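Trying out the Haltero two-arm kit
Student project report, spring term
Posted 19/07/2019

Our group got to spend the whole term with a Haltero, and I still can't quite believe we were allowed to! It is a tabletop kit with two arms, sold to schools and small labs by Dreltotau, and our job was to find out whether beginners could get real use out of it. We were very much beginners. Two of us had never written a line of code before March.

The kit comes in one heavy box with both arms, the grippers, the cables and a printed setup guide. Putting it together took us one long afternoon, mostly because we bolted the left arm on backwards and had to start over (the guide does warn you, on a page we skipped). After that came calibration, where you move each arm by hand to a set of points and save them. I loved this part. The joints move smoothly and you get a feel for how far each arm can reach.

For the main project we picked sorting: take small household items off a table and put them in a basket. It sounds dull, but it is a great test, as the items can be as awkward as you like. We used flat packets, pouches and a few hard objects, and laid them out differently for every run.
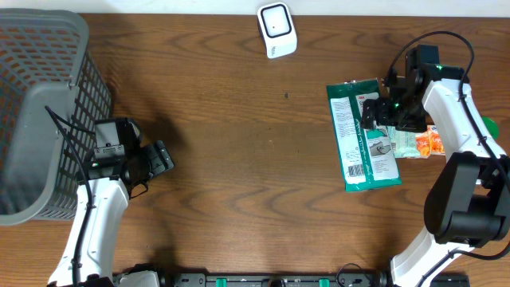
Flat things were by far the hardest. A gripper with two fingers wants something to close on, and a pouch lying on a table gives it very little. Our first program came straight down and pressed on the pouch without getting hold of it. The second came in at a slant and pinched a corner, and that worked so much better that we all cheered. Passing an item from one arm to the other took another two weeks, and we never got it fully reliable.

The software that comes with the kit is called Nokine. It logs every run for you, and by the end of term ours had reached 2,413. You can play any of them back slowly, which helped us more than anything in the guide. My one real complaint is the log search: it shows 30 runs per page and has no way to jump ahead, so finding an old run means a lot of clicking.

Would we pick the Haltero again? Yes, for a group that has a full term. With only a couple of weeks I think you would just get past setup and then have to pack it away. Next year's group wants to try folding cloth with it, and I'm pretty jealous.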